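Bulon Two-Arm Cell – Set-up and Care Guide
Section 6: Cable dress, wrist inspection and two-hand hold check
Revision 2021-01-18. Section owner: Ruth Dunmore

6.1 Scope

This section covers the routine work on the arms, wrists and hands after the cell has been bolted down and powered for the first time. It applies to cells with the Drokard wrist and the Botha multi-finger hand, left and right. For cells with the older Ciston hand, use Section 7.

Perform the full procedure at commissioning and again every 1000 operating hours. Steps 6.3 and 6.5 are also required after any collision stop.

6.2 Before you start

1. Put the cell in Service mode and wait for the amber lamp.
2. Lock the main switch and keep the key with you.
3. Wait 2 minutes for the joint drives to discharge.
4. Remove any work items and cloths from the table.

CAUTION: The arms are held by brakes when power is off. Do not push against a forearm to move it. Use the brake release on the base, one joint at a time, with a second person supporting the arm.

6.3 Cable dress

1. Start at the base of the left arm. Follow the cable by hand from the arm to the floor clip.
2. Check that the cable hangs in one long, loose curve. It must not be pulled tight at any arm position.
3. Check for cuts, flat spots and kinks. Replace a damaged cable; do not tape it.
4. Repeat for the right arm.
5. Release the brakes and move each arm by hand to its outer limit. The cable must stay clear of the table edge.

Note: Leave the slack outside the table. Slack gathered on the work surface will be picked up by the fingers sooner or later – usually the left hand, which works closer to its clip.

6.4 Shells and wrists

1. Wipe the arm shells with a damp cloth. Do not spray cleaner at the wrist openings.
2. Check every shell screw with the small driver. Tighten to a light stop only. The threads are cut in plastic and strip easily.
3. Look into the opening at each wrist with a flashlight. The internal wiring must lie flat and must not touch the moving ring.
4. If liquid has entered a wrist, stop here. Leave the cell locked and call service.
5. Enter the result for each wrist in the log.

6.5 Finger zero

1. Clear the table and close the guard. Unlock the main switch and start the cell in Service mode.
2. Select Hands, then Zero, then Left. The fingers open fully, close once and open again.
3. Repeat for the right hand.
4. If a finger stops short, note its number and run the zero once more. A second failure means the tendon must be reset (Section 9).

6.6 Two-hand hold check

The check uses thin, soft material held between both hands above the table. Stiff sheet hides small errors in grip and must not be used.

1. Select Test, then Two-hand hold. Set the grip value to 20.
2. Present the material to the left hand and confirm the grip on the pendant.
3. Present the free end to the right hand and confirm.
4. Step back behind the line and close the guard.
5. Watch both sets of fingertips while the hold timer runs. The material may sag, but it must not creep out of either hand.

Crumpled material held between the two hands, over a pale lavender egg-shaped object:

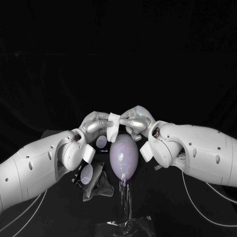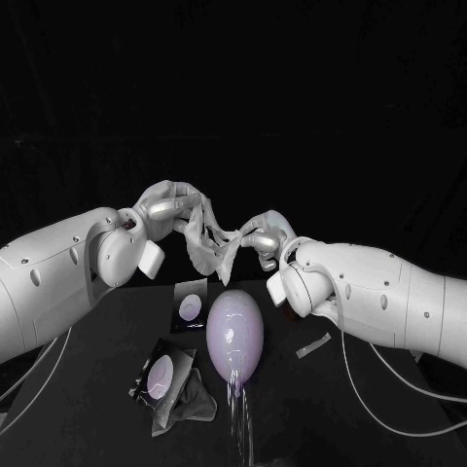

6. When the timer ends, stop the test and remove the material by hand. Do not pull it free while the fingers are closed.
7. If the material slipped, raise the grip value by 2 and repeat. Do this once only. A further slip points to worn fingertip pads.

CAUTION: Keep liquids away from the cable clips and the base connectors. Dry the table before the cell is returned to Automatic mode.

6.7 Replacement intervals

Fingertip pads: 1000 hours
Arm cables, both sides: 2000 hours
Wrist seals: 2000 hours, or after any liquid entry

Record the hour count from the pendant, not from the cabinet meter. The cabinet meter also runs in standby – its reading is always higher.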